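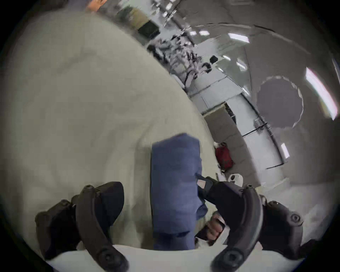 Questions people ask me about the drawings

I get the same handful of emails after every open studio, so I've put the answers in one place. If yours isn't covered, write to me and I'll get to it (slowly, I'm afraid – I'm hopeless with email when there's a show coming up).

What is Macedo, exactly?

It's a long drawing series about a town that doesn't exist. I started it as a map on the back of an envelope and it got out of hand. There are 331 drawings in it now, all ink on paper, and each one shows a corner of the town: a bus shelter, a bakery window, the steps behind the library. Hung together they make one continuous street, and you can walk along it in either direction.

Do I need to see them in order?

Nope! I number them on the back so I can hang them again, but I've shown them shuffled and I liked that too. Aishwarya Kurian hung a group of 50 for me one July and put the river in the middle of the post office. I've kept it that way ever since.

What do you draw with?

A dip pen and black ink, mostly, and a brush for the night skies. I've tried every fancy marker going and I always come back to the pen. The paper is a heavy hot-press that I buy in big sheets and tear down myself with a metal ruler. The edges come out a little furry and I love that.

How long does one drawing take?

The small ones take an afternoon. The big crowd drawings can eat up three weeks, and I'll usually have a couple of those going at once so I don't lose my mind over people's hats.
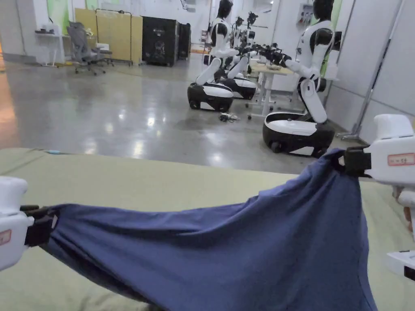 The market square was the worst of the lot. I redrew it four times, and the version you see on the wall is the second one, which I fished back out of the drawer after giving up on the fourth.

Are the people in them real?

Some of them started out that way. Tiburcio Meléndez, who taught me printmaking, is the man feeding pigeons in at least a dozen drawings, and he knows it. Everyone else is made up from bits of strangers on trains.

Can I buy an original?

Sometimes. I don't sell from the main street because I want to keep it in one piece, but I make side drawings (alleys, back gardens, the odd cat) and those are for sale. Unframed, they start at $900. Write to me with an idea of the size you have in mind and I'll tell you what's in the drawer.

What about prints?

Yes, there are prints! Kaja Rebane makes them with me, in editions of 50, signed and numbered. Once an edition is gone I don't reprint it. We ship them rolled in a tube, so give them a day or two flat under some books before you frame them.

Blue cloth on the table

Is there a book?

There is, and it's called Lasus, after the river in the drawings. It came out in January 2020 and we printed 3,000 copies. I still have a few boxes of them under the stairs. Maksym Tkachenko did the design and talked me into the fold-out at the back, and he was right.

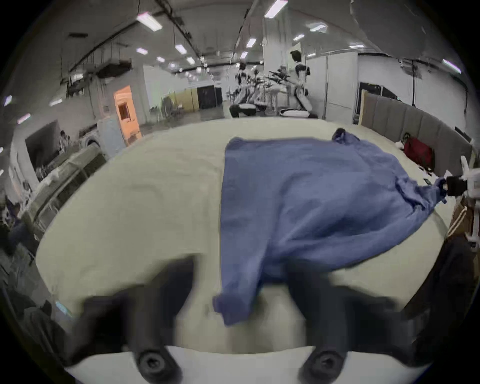

Blue cloth, resembling a long-sleeved shirt

Can my class use the drawings?

Please do. Teachers can show them in class without asking me first. I only ask that you don't crop them, and if your students draw their own streets I'd love to see a few. For anything printed or published, get in touch before it goes to press.

Do you take commissions?

One or two a year. I say no to portraits and pets (I'm just not good at them) and yes to houses, shops and imaginary places. Half is due up front and the rest when you've seen the finished drawing.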